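6.3 Checking and replacing the finger pads

Check the pads on the Cedine hand gripper every 53 hours of use, or sooner if parts start to slip.

1. Unplug the gripper and lay out the pad kit.

2. Open the fingers. Look at the inner faces, the edges and the top of each pad.

3. Replace both pads if a facing is lifting from its block or an edge is torn or crumbly. Dust and light scuffs can be wiped off with a damp cloth.

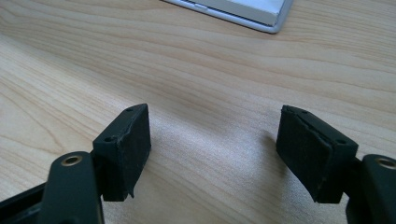

Figure 7. Fingers open over the desk. Both pads show wear at the edges.

4. Take out the screws and pull off the old pads. Keep the screws.

5. Fit the new pads with the inner faces toward each other. Tighten by hand, then a quarter turn more.

6. Move each linkage arm through its full travel. The brass eyelets should turn freely. Do not oil them.

CAUTION: Keep your fingers clear of the gap when you plug the gripper back in.

Note: Pads printed from the older Clurkari files are 3 mm too long and will rub on the table.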